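Subject: Re: [kerketti-list] What goes on the curved table?
From: Zodwa Buthelezi
Date: 11/05/2021

Nel wrote:

> We finally got one of those kidney-shaped tables for the front room and
> now I have no idea what to do with it. Everything I put down looks
> like it's waiting for a bus. My sister wants a runner. Can you even get
> a runner that bends? I have a budget of $30 and a wicker basket that
> keeps migrating to the middle. Also, real flowers or fake? I was told
> there are strong feelings about this on the list.

Hi Nel, and hi to the strong feelings.

No runner. I bought one in October, a nice oatmeal linen, and it sat on the curve like a necktie on a hippo. It now lives in a drawer with the Stellus candle rings, which I was also sure about.

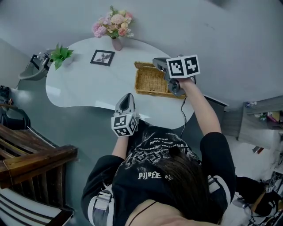
The thing I had to learn about a table this shape is that it has no middle, so stop looking for one. I spent 2 evenings hunting for it with a tape measure. What works for us is spreading out along the length and letting each end have a job: plant at the far left, wicker at the right, flowers up toward the back in between, and a small black frame with a white mat lying down near them. Yes, lying down. I've tried it on an easel and it fell on its face every time somebody shut the door, so I let it win.

Fake flowers, by the way. Pinks, peach and cream with some green. The purists can write to me off list. Mine have been in bloom through two vacations and a boiler failure. If you go that way, pick a slim vase with a narrow neck. Our pale pink one holds the stems up in a bunch, and the wide Enano bowl I had before let them all lie down like teenagers.
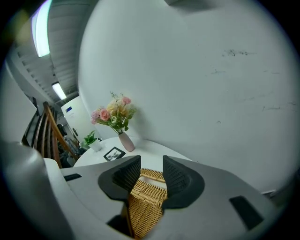

How I'd set it out

1. Wipe the top first. A glossy white table shows every ring, and under ceiling lights it shows the wipe marks as well. Dry cloth afterward.

2. Plant next, left end. A white pot on a white table sounds dull but it lets the leaves do the talking.

3. Flowers near the back edge. Turn them until the best rose faces the door. It will be the wrong way around by lunch.

4. Basket or box last, right end, with enough room behind it for the lid to go back. I skipped this once and had to move the whole bouquet to get a tissue, which is a lot of landscaping for a sneeze.

On tissues: get the rattan kind of box with the slot in the lid, and check that the lid opens. I owned a sealed one for years and fed it from underneath. 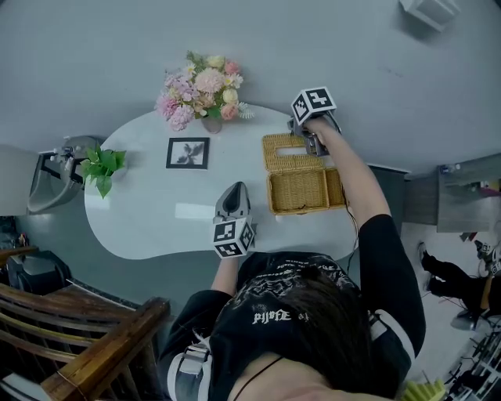

Rattan tissue box with its lid tilted up. Flowers in clear glass.

Clear glass is fine too, if you like hydrangea sorts of things in with the roses. I go back and forth. You do see the stems, and plastic stems have never fooled anyone at close range.

Your $30 should cover a bunch of flowers if you already have the basket. Skip the decorative beads. I will not be taking questions about the beads.

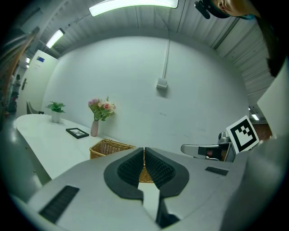
The long view, with the pink vase and the basket at the right end.

If yours still looks like a bus stop after all that, take one thing away and leave it for a week. Start with whatever your sister picked.

Zodwa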